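Anyone using the Zarnar table kit? Worth 724?

Forum: Arms, Grippers and Small Automation > Kits and Services

brasso_and_sons
Started this thread Tuesday, 9:14 pm

I've been looking at the Zarnar tabletop kit for a couple of months now, the way some people look at boats. For anyone who hasn't had the emails: you already own the arm, they send you the mounting plate, the finger set, the software license and a box of "household practice objects," and then you pay for a subscription to the task library. The kit is 724 shipped. The library is 40 a month after the first 90 days, which are free, in the sense that the first 90 days of a gym are free.

My use is dull. I want to teach a short evening course on pick and place, four people to a bench, and I want the bench to look like a kitchen and not like a box of colored cubes. I could build all of this myself. I have been about to build all of this myself since last September.

So: does it work, does it keep working, and does support answer?

tilde_farm
9:40 pm

Owned it since spring. Works. The calibration routine is good, better than what came with my arm. The finger pads are consumables and they don't say so anywhere on the product page. I'm on my third set. Support answers, eventually, in the tone of a man being woken up.

Leen Nseir
10:02 pm

I run one at the Rusholm shop and I'd say buy it, with reservations, which I'll now list at a length you didn't ask for.

The task library is where the money goes. Of the kitchen tasks we've tried, the pick-and-place ones are solid. "Move cup to plate" will run all afternoon. "Sort food into bowl" is fine if your food is polite. Anything involving a hinge is a coin toss, and the appliance door tasks are sold as ready when they should be sold as a hobby.

Scene setup is quick. You put things down more or less where the sheet says, the software has a look, you correct whatever it mislabeled and off you go. I had it convinced for a whole morning that a bread roll was a sponge. It handled it very well as a sponge. 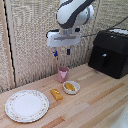 Reach and clearance are what I'd ask about before the price, because the kit is sold on its objects and then the objects are what you fight over. The default kitchen layout wants the cup toward the back, and that suits the arm better than it suits you when you have to lean in and stand it up again. I keep the fingers open above the pink cup as my start pose and work forward from there: bowl with the yellow thing in it, the little cake-looking thing, then the big flowered plate nearest the front left. The black appliance stays over on the right with a good stretch of bare wood between it and the crockery, and I would not give up one inch of that. The layout sheet puts it closer. The layout sheet was drawn by someone who has never had to buy a second bowl.

One more gripe and then I'll go to bed. The software saves your corrected labels per project and not per account, so every new course starts with the roll being a sponge again.

brasso_and_sons
10:11 pm

This is very useful and slightly alarming. Does the cup need to be that cup? I have a cupboard full of mugs with handles.

Leen Nseir
10:15 pm

Any short cup, no handle. Handles are a separate module. I wish I were kidding. It's called Handles.

gantry_gus
10:31 pm

I'll be the bad guy. 724 for a plate, some fingers and a box of toy food is silly. The plate is a plate. I drilled mine in a lunch break. The open source pick routines do everything the Zarnar ones do if you can read a config file, and if you can't read a config file I'm not sure you should be teaching the class.

No offense to OP.

brasso_and_sons
10:33 pm

Some taken.

tilde_farm
10:38 pm

Gus, you've been posting that you drilled it in a lunch break since I joined. How long did the rest take?

gantry_gus
10:44 pm

The rest is ongoing.

Samira Sabbagh
Wednesday, 7:20 am

Coming at this from the service side. I do setups for Brasuvgate, so weigh that however you like. We don't make the Zarnar kit but we install it, and we install the Fakhoury one, and we get called out for both.

Fakhoury costs more up front and has no subscription. The library is smaller and it's yours. Their fingers are stiffer and the pads last longer, but they're bad with anything soft, so if you want a class to pick up pretend bakery items you'll be watching dents being made all evening. Zarnar's are gentler and wear out faster. That's the whole trade as far as I can see it from under the bench.

On support, I disagree with tilde a bit. They're slow by email. If you use the form inside the software it attaches your logs and you'll usually get a real reply the same day. The form is under Account, then Billing, for reasons I've asked about.

Leen, on the label thing: you can export the project labels and import them into the next one. Settings, Scene, and then it's the icon that looks like a trash can with an arrow coming out. It does not delete anything. I've had people refuse to click it while I was standing next to them.

Leen Nseir
7:52 am

I have looked at that icon every working day and been afraid of it.

gantry_gus
8:05 am

So the argument for the expensive kit is that the export button looks like a trash can.

Samira Sabbagh
8:13 am

The argument for it is that OP has a class to teach and your plate has been ongoing for two years. I like your plate, Gus. I've seen the pictures. The holes are very even.

brasso_and_sons
12:26 pm

OK, practical question for Samira or Leen. Four students, one bench. Is there any way to have them all logged in without buying four libraries? The page says "seats" and then never says what a seat is.

Samira Sabbagh
12:49 pm

A seat is a person who can edit a task. Anyone can watch or press run. For a class I'd buy one seat and have them take turns at the keyboard, and ask Zarnar for the teaching rate before you pay anything. It isn't on the site. Last one I helped with got 70 off the kit and nothing off the subscription.

tilde_farm
1:10 pm

There's a teaching rate???

Leen Nseir
1:12 pm

There's a teaching rate?

brasso_and_sons
1:30 pm

I have written to them through the form under Billing. I asked about the teaching rate, spare pads, and whether Handles is included. Will report back.

gantry_gus
1:41 pm

Offer stands if you want a plate drilled. I'd need your bolt pattern and a lunch break.

brasso_and_sons
6:58 pm

Reply came the same afternoon, so Samira wins that one. Teaching rate yes, one set of spare pads thrown in, Handles no. I've ordered it. Gus, I'm sending you the bolt pattern anyway. The second bench has to come from somewhere and I'm not paying for it twice.

Leen Nseir
7:20 pm

Good. Order another set of pads now while you're feeling rich, and move the appliance further right than the sheet says.

tilde_farm
7:34 pm

Does anyone know if the teaching rate is retroactive? I taught my brother-in-law to use it.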